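Itinéraire 2 jours à Redano : trop chargé ?

mirabelle_40
Posté le 30 janvier 2020
Bonjour à tous ! On part en février, deux jours à Redano, et j'ai laissé le planificateur Dundetard nous faire le programme (c'est la première fois que je m'en sers). Il me met le musée Plokeck le matin, la montée à la citadelle juste après - 494 marches quand même - puis le marché couvert et un dîner chez Triantafyllou. Tout ça le samedi !! Avec ma mère qui a mal au genou, je me demande si c'est bien raisonnable.

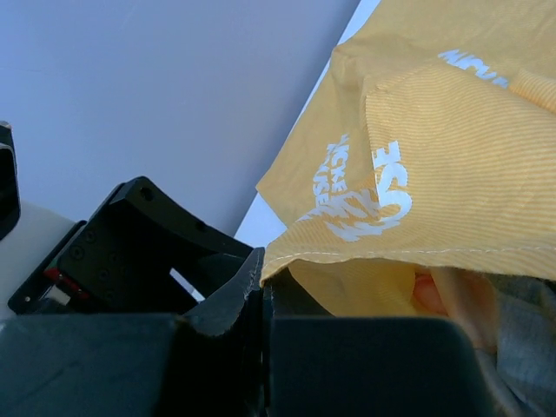 Le deuxième jour est presque vide par contre, juste une balade sur le port. Vous inverseriez quoi ?

pat_du_quai
La citadelle le deuxième jour, sans hésiter. Et prenez le bus 40, il vous dépose en haut, votre mère descendra tranquillement par la route.

Zébulon
Pas d'accord, le 40 ne roule pas le dimanche en hiver. Moi je garderais la citadelle le samedi et je sauterais le Plokeck, deux heures de vitrines mal éclairées, bof.

pat_du_quai
Mal éclairées peut-être, mais la salle des cartes marines vaut le détour ! Pour le bus je l'ai pris un dimanche, mais c'était en été, donc à vérifier.

mirabelle_40
Ah zut pour le bus. Le musée on y tient, ma mère adore les vieilles cartes. Il faut réserver chez Triantafyllou ?

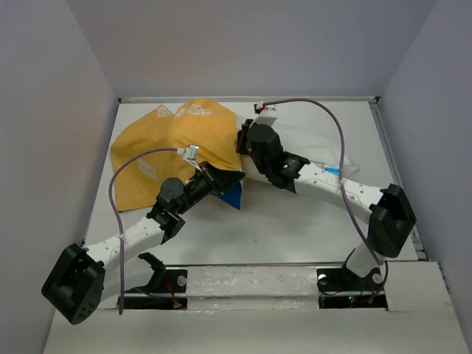 Et est-ce qu'on peut y dîner tôt, genre 19 h ? On n'est pas des couche-tard.

Zébulon
Réservez, oui, la salle est minuscule. À 19 h ils ouvrent à peine, vous serez servis vite.

lilou-voyage
Sinon un taxi jusqu'à la citadelle, à deux ça reste correct. Le marché ferme à midi en février, je le mettrais en premier.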